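4.3 Fitting the processor and memory

This section covers a tower computer with the side panel off and the board left in the case. If the board has been taken out, go to section 4.6. Allow 15 minutes for the first unit.

Before you start

Shut the computer down, turn off the switch on the power supply and unplug the mains lead. Wait 60 seconds, then press the front power button once to drain any remaining charge.

CAUTION: Static can damage a processor or a memory module with no visible sign. Wear a wrist strap clipped to bare metal on the chassis.

You will need:
A Phillips screwdriver, size 2
Wrist strap and lead
Lint-free wipes
Thermal paste
The Tekham parts holder, or another holder that keeps the processor off the bench

Placing the case

1. Lay the tower on its side on a flat, rigid worktable, open side up. On a slotted table, make sure no foot of the case is sitting half in a slot.

2. Move loose wires clear of the socket and the memory slots. Do not pull on any connector to gain slack.

3. Check that the socket is empty and that its cover, if supplied, is at hand. Keep the cover. Blackburn will not accept a returned board without it.

4. Set the processor in its holder with the metal heat spreader facing up.
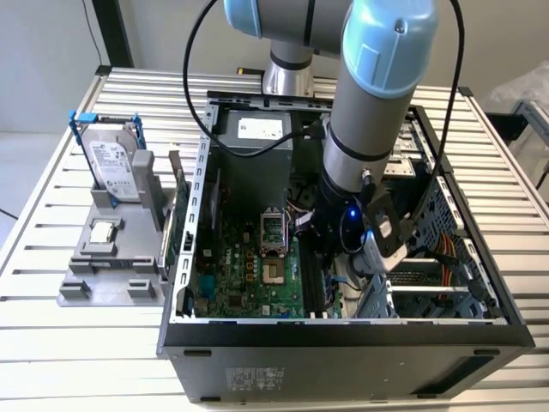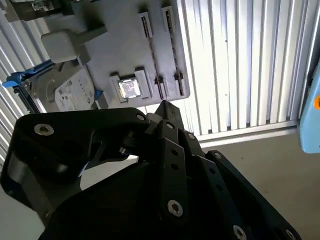 Fitting the processor

5. Push the socket lever down and slightly outward to free it from its catch, then raise it fully. Lift the retention frame.

6. Find the corner mark on the processor and the matching mark on the socket. The notches, where present, must also line up.

7. Hold the processor by two opposite edges and lower it straight down. It should sit flat under its own weight.

CAUTION: Do not press, slide or rock the processor. If it does not sit flat, lift it straight out and check the marks again. Bent contacts are not covered by the Prarkorstead warranty.

8. Close the frame and bring the lever down until it latches. Some resistance is normal – the lever loads the contacts evenly as it closes.

9. Wipe the heat spreader and leave it to dry for 2 minutes. Apply thermal paste as shown on the packet. Fit the cooler and connect its fan lead before going any further.

Fitting the memory

10. Open the latches on the slots you plan to use. Some boards have a latch at one end only.

11. Line up the notch in the module with the key in the slot. Press down on both ends until the latches close. If a latch stays open, remove the module and refit it.

NOTE: For paired modules, follow the slot order printed in the board leaflet. The wrong order will not harm the modules but may reduce speed.

Checking the work

12. Remove any tools and loose screws from the case. Confirm that no wire touches the fan blades.

13. Reconnect the power and start the computer with the side panel still off. Keep hands clear of the fan. If it does not turn within 5 seconds, switch off at the wall and go to section 7, Faults at start-up.

14. Shut down, unplug, and refit the side panel. Record the processor and memory serial numbers on the Zidik build sheet.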